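Werkstattbuch Greifplatz, April
Handgreifer, Störung an den Fingern und ein Vorfall mit Quetschgefahr

Eintrag begonnen 8:40 Uhr

Ich schreibe heute ausführlicher als sonst, denn zwei Sachen sind zusammengekommen und ich möchte sie nicht vermischen. Die erste ist der Fehler mit der Öffnungsweite, den wir schon länger suchen. Die zweite ist, dass der Greifer gestern Nachmittag zugefahren ist, während eine Hand noch zwischen den Fingern war. Es ist nichts Schlimmes passiert, ein roter Streifen am Zeigefinger, nach einer Stunde war er weg. Trotzdem gehört es ins Buch. Im Verbandbuch steht es auch.

Was war aufgebaut

Handgreifer mit den gedruckten schwarzen Fingern, Antrieb über den Stoltik-Motor, Regler von Elgate, alte Firmware. Der Regler bekommt die Sollweite vom Drückerhebel am Griff und die Istweite vom Drehgeber an der Spindel. Wenn man den Hebel loslässt, soll der Greifer stehen bleiben. So ist es seit dem Winter eingestellt. Vorher ist er beim Loslassen aufgefahren, das hat beim Ablegen gestört, weil die Gegenstände zu früh herausgefallen sind.

Auf dem Tisch arbeiten wir im Moment mit Haushaltssachen, Liste Urbonaitė. Das ist die Liste mit den unbequemen Formen: dicke Ränder, runde Ecken, Bürsten, alles was sich dreht oder wegrutscht.

Ablauf gestern, so wie ich mich erinnere

Kurz nach 15 Uhr habe ich den Greifer eingeschaltet und die Referenzfahrt gemacht. Die Referenzfahrt war ohne Meldung. Danach kamen mehrere Griffe am Becher, immer am Rand. Beim Schließen hat der Regler schon kleine Sprünge in der Istweite gezeigt, ich habe das in der Aufzeichnung erst heute gesehen. Gestern habe ich nur gemerkt, dass der Griff sich ein bisschen »weich« anfühlt.

Dann blieb ein Krümel vom Druckmaterial an der Innenseite des rechten Fingers hängen. Ich habe den Hebel losgelassen und den Krümel mit der Hand weggenommen, ohne den Not-Halt zu drücken. Das war mein Fehler und ich schreibe es deshalb so hin. In diesem Moment ist der Greifer ein Stück zugefahren und hat gedrückt. Ich habe mit der anderen Hand den Not-Halt erreicht, der Motor war sofort stromlos. Weil die Spindel selbsthemmend ist, ging der Greifer aber nicht von alleine auf. Ich musste am Handrad zurückdrehen, und das Handrad sitzt auf der Seite, wo man mit der freien Hand schlecht hinkommt.

Diese letzte Sache beschäftigt mich am meisten. Der Not-Halt hat richtig funktioniert und man war trotzdem noch eingeklemmt.

Was die Aufzeichnung zeigt

Der Drehgeber zählt im ganzen Hub bis 1.949. Beim Vorfall springt der Wert innerhalb von einem Abtastschritt um 85 nach oben und bleibt dort. Für den Regler sieht das so aus, als ob der Greifer plötzlich weiter offen wäre als gewünscht. Also fährt er zu, bis die Zahl wieder stimmt. Er hat genau gemacht, was programmiert ist.

Der Hebel war zu dieser Zeit losgelassen, das sieht man in der zweiten Spur sauber. »Stehen bleiben« bedeutet bei uns also »die letzte Sollweite mit voller Kraft halten«. Mir war das theoretisch klar, aber ich habe mit der Hand im Greifer nicht daran gedacht. Ich vermute, anderen Kollegen geht es ähnlich.

Suche nach der Ursache

Zuerst habe ich den Stecker am Drehgeber geprüft. Er sitzt fest, die Kontakte sind sauber. Dann das Kabel gebogen, Stück für Stück, mit laufender Aufzeichnung und Motorstecker abgezogen. Direkt hinter der Zugentlastung kommt der Sprung wieder, nicht jedes Mal, aber oft genug. Von außen ist am Mantel nichts zu sehen. Ich habe ihn aufgeschnitten und der Schirm ist dort auf einer Seite durchgescheuert, eine Ader hat blankes Kupfer.

Die Zugentlastung ist von uns selbst gedruckt und hat innen eine scharfe Kante. Diese Kante steht in der Zeichnung nicht, sie kommt vom Druck. Ich habe die anderen Teile aus derselben Charge aus der Schublade geholt und mit dem Fingernagel abgefahren — alle haben diese Kante, mal mehr, mal weniger.

Reparatur, gegen 11 Uhr fertig

Neues Kabel eingesetzt, Zugentlastung innen mit der Rundfeile gebrochen und ein Stück Schrumpfschlauch darüber. Danach mehr als 600 Hübe ohne Last gefahren, kein Sprung in der Aufzeichnung. Ich halte den Kabelfehler damit für behoben. Die Gefahr selbst ist damit nicht behoben, denn ein Drehgeber kann auch aus einem anderen Grund falsch zählen.

Zustand der Finger

Die Finger habe ich nicht getauscht. Die Innenkanten sind rau und ausgefranst, und von dort kommen auch die Krümel. Wenn die Krümel nicht wären, hätte ich gestern keine Hand hineingehalten. Für den Versuch auf dem Tisch sind die Finger noch brauchbar, der Becher mit den runden Dellen und die rosa Bürste sind nicht empfindlich. Für Gegenstände mit Lack oder Folie würde ich sie nicht mehr nehmen.

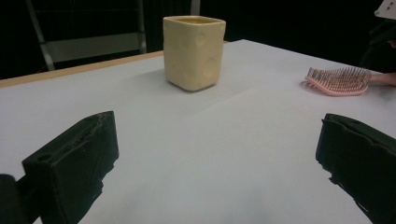
Regeln bis auf Weiteres

1. Keine Hand zwischen die Finger, solange der Regler Spannung hat. Hebel loslassen zählt nicht als ausgeschaltet.

2. Krümel und Reste mit dem Holzstäbchen entfernen, auch bei gedrücktem Not-Halt.

3. Wer etwas auf dem Tisch umlegt, sagt es vorher laut, und wer den Greifer hält, nimmt den Finger vom Hebel und antwortet. Erst nach der Antwort wird hingegriffen.

4. Das Handrad vor dem Einschalten einmal probieren. Gestern ging es schwer, es war Staub im Lager.

5. Motorstrom im Regler auf die kleinere Stufe gestellt. Bitte nicht zurückstellen, auch wenn der Griff an der Bürste dann schlechter hält.

Was an der Software geändert werden muss

Der Regler soll einen Sprung im Istwert erkennen und dann den Motor abschalten. Der Greifer kann mechanisch nicht so schnell fahren, wie der Wert gestern gesprungen ist, die Prüfung ist also einfach. Im Handbuch von unserem Regler finde ich dafür einen Parameter für die maximale Änderung, aber er wirkt nur auf die Sollseite. Ich habe es ausprobiert: Sollwert zu schnell verstellt, Meldung kommt. Drehgeberkabel gezogen, keine Meldung. Wir müssen es daher selbst im Programm machen, vor dem Regler.

Außerdem möchte ich, dass nach dem Loslassen des Hebels die Haltekraft nach kurzer Zeit sinkt. Ob die Gegenstände dann noch gehalten werden, weiß ich nicht. Bei dem Becher glaube ich ja, wegen der Selbsthemmung. Bei der Bürste bin ich unsicher, die Borsten geben nach und der Griff wird mit der Zeit lockerer.

Offene Punkte

Das Handrad auf die andere Seite setzen oder eine Schnelltrennung an der Spindel einbauen. Im Projekt Skindale haben sie am ähnlichen Greifer eine Klinke, die man mit dem Daumen löst. Die Zeichnung ist angefragt.

Zugentlastungen aus der Schublade: alle in die rote Kiste gelegt, Zettel ist dran. Bitte nichts davon einbauen, auch nicht schnell für einen Test. Neue Teile drucke ich mit gedrehter Lage, dann liegt die Naht außen.

Der zweite Handgreifer hat die gleiche Zugentlastung und das gleiche Kabel. Ich habe ihn noch nicht geöffnet. Er liegt im Schrank, Akku herausgenommen, und bleibt dort, bis das Kabel geprüft ist.

Die Aufzeichnungen von gestern habe ich im Ordner für Störungen abgelegt. Ich bin nicht sicher, ob die älteren Messungen noch stimmen. In drei davon sehe ich kleine Sprünge, die damals als Schlupf am Gegenstand notiert wurden, mit meiner Schrift. Diese muss ich noch einmal durchgehen, bevor jemand die Zahlen verwendet.

Nachtrag 16:20 Uhr

Sprungerkennung ist als erste Fassung im Programm. Test mit gezogenem Kabel: Motor schaltet ab, die Meldung kommt, und man muss neu referenzieren. Test mit dem alten, beschädigten Kabel: beim Biegen ebenfalls abgeschaltet, aber einmal erst beim zweiten Sprung. Der erste war kleiner als meine Schwelle. Schwelle niedriger gestellt, noch nicht wieder geprüft. Das alte Kabel hebe ich dafür auf, es hängt beschriftet am Haken neben dem Schraubstock.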